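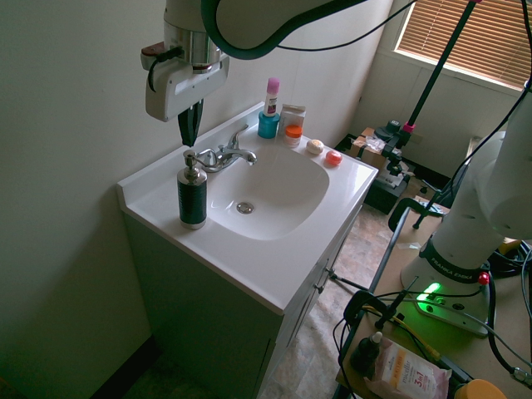
Tundmont Rind two-cycle towball carrier

The Rind is a tilting platform carrier for two cycles, mounted on a 50 mm towball. It replaces the Pirier carrier in the Tundmont range and uses the same wheel trays and straps, so spares for those parts are interchangeable. The clamp, the lighting board and the tilt mechanism are new and will not fit the older frame.

It is suited to hatchbacks, estates and small crossovers with a fixed, detachable or retractable towbar. It is not suited to aluminium or cast-iron towballs, or to any towball without a fully welded or forged neck. If the material of the ball is not given on the towbar plate, ask the towbar maker before ordering.

Specification

Width in use: 1,302 mm
Depth when folded: 300 mm
Lighting cable length: 2,000 mm
Mounting: 50 mm steel towball, lever clamp
Electrical connection: 13-pin plug, 12 V
Cycles carried: two
Maximum load: 60 kg in total, 30 kg per tray
Frame tube: 32 to 75 mm, round or oval
Maximum tyre width: 60 mm
Frame finish: black powder coat on steel
Tray material: anodised aluminium
Locks: clamp lever and both cycle arms, one key

The load limit above is that of the carrier. The limit for the vehicle may be lower. Take the noseweight figure from the towbar plate, subtract the weight of the carrier itself (shown on the label under the left tray), and the remainder is what can be carried. Where the two limits differ, use the smaller.

Clamp and tilt

The clamp closes over the ball from above and is tightened with a single lever. It is supplied set for a clean, dry, unpainted ball. An adjusting nut on the underside changes the closing force: the lever should begin to resist at the halfway point and need a firm push with one hand to close. A ball that has been greased for a stabiliser or a trailer must be degreased before the carrier goes on, and the inside of the clamp wiped out as well.

A foot pedal releases the platform so that it tilts away from the car with the cycles in place. On most hatchbacks this gives enough room for the tailgate to open fully. Estates with a long, low tailgate are less predictable, and the glass can come close to the handlebar of the inner cycle. Open the tailgate slowly by hand the first time. Powered tailgates should be switched to manual operation while the carrier is fitted.
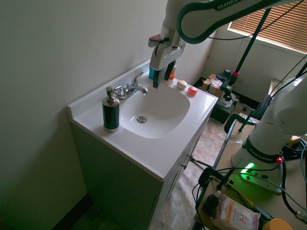 Fitting the carrier

1. Fit or swing out the towbar and check that it is locked.
2. Lift the folded carrier on to the ball with the lever upright. Hold it level.
3. Press the lever down until the catch clicks, then lock it and remove the key.
4. Try to twist the carrier from side to side. If it moves on the ball, remove it and tighten the adjusting nut by a quarter turn.
5. Fold out both trays and the lighting board.
6. Connect the plug and check side lights, brake lights, indicators, fog light and reversing light.
7. Load the heavier cycle first, in the inner tray.
8. Secure the frame arms, then the wheel straps, then the safety strap round both frames.

Stop after the first few miles and check the arms and straps again. The straps settle as the tyres do, and one or two notches of slack is common.

Lighting board and number plate

The board takes a standard oblong plate of 520 x 111 mm, held in by four clips. No drilling is needed. The registration must match the car and the plate must be made to the current standard; a plate is not supplied.

The 13-pin plug can be used with a 7-pin socket through an adaptor (sold separately), but the reversing light will not work in that case. Some cars read the carrier as a trailer and switch off the rear parking sensors, which is normal. On others the sensors stay live and sound constantly, and have to be turned off from the dashboard.

Frames and wheels

The arms close on round and oval tube. For carbon frames use the Korkex pads, which spread the pressure over a wider area and are sold in pairs. Step-through frames without a usable top tube need the adaptor bar, clipped between seat post and stem before loading.

Electric cycles can be carried within the load limit. Remove the battery and carry it inside the car, along with any display, pump or pannier that can come loose. Full waterproof covers must not be used on the move - the wind load is well beyond what the arms are designed for.

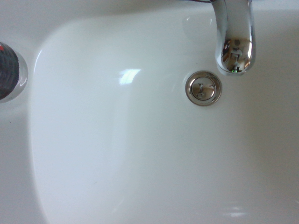 Children's cycles fit the trays down to a wheel size of 20 in. Below that the frame arm is usually too long to reach the tube at a safe angle, and the cycle is better carried indoors.

Care and storage

Rinse the carrier after use on salted roads and leave it to dry unfolded. Put a drop of light oil on the tilt pivot and the pedal spring twice a year. Do not oil the clamp jaws. A pressure washer should be kept away from the lamp seals and the lock barrels.

Folded, the carrier will stand on its end or hang from the wall bracket. Store it with the lever open so that the spring is not left under load.

Spares and accessories

Wheel strap, pair
Frame arm, short or long
Korkex pad, pair
Adaptor bar for step-through frames
13-pin to 7-pin adaptor
Lamp unit, left or right
Wall bracket
Replacement key (quote the number stamped on the lock)

For towbar compatibility, write to Zarmeena Farooqui in technical sales, giving the make, model and year of the car and a copy of the details on the towbar plate. Spares orders and returns are handled by Atif Ghauri. Carriers returned for repair should be sent without the number plate and with one key.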